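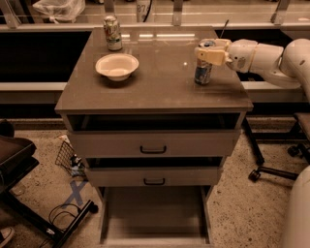 2 min read

Classroom > Manipulation > Club Task Kits

Ferement Drawer Task Kit for Student Teams

Filed under: Clubs & Competitions, Mobile Arms, Grades 9 and up

The Drawer Task Kit is a set of pick, place, open and close exercises for school robotics clubs that already have an arm with a two-finger gripper. It was written for the Drudach student league and follows the league's household round. Teams supply their own robot and a small cabinet with drawers. A bedside cabinet works well. The bowl and cans can be anything of normal kitchen size.

What you get: the printed task cards, a scoring sheet, a roll of floor tape for marking start positions, and a download code for 309 practice layouts. Layouts range from one can on a bare top to a bowl and two cans with the drawers at different openings.

The first unit stays on top of the cabinet. Students grip an upright can, lift it and set it down again without touching the bowl. The second unit adds the drawers. A can has to end up standing in the bottom drawer, and a can that tips over scores half. 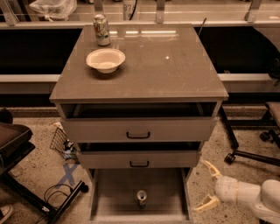
Can in the bottom drawer, gripper open.

A glossy cabinet top is allowed, but reflections from ceiling lights can confuse a camera. Run the lighting check on card 4 before the first scored attempt. Drawers should slide freely and have handles the gripper can reach. Knobs are not covered in this edition.

Plan on one club meeting for setup and six for the exercises. The Baláž workbook is sold separately and adds written questions on grasp planning and error logs. Teams that save their runs in the Vorov log format can use the scoring sheet as a spreadsheet. The log template has room for 3,000 attempts.

Price: $245 per kit. One kit serves one robot. Replacement cards and tape can be ordered without buying the kit again. School purchase orders accepted. Orders received by Tuesday ship the same week.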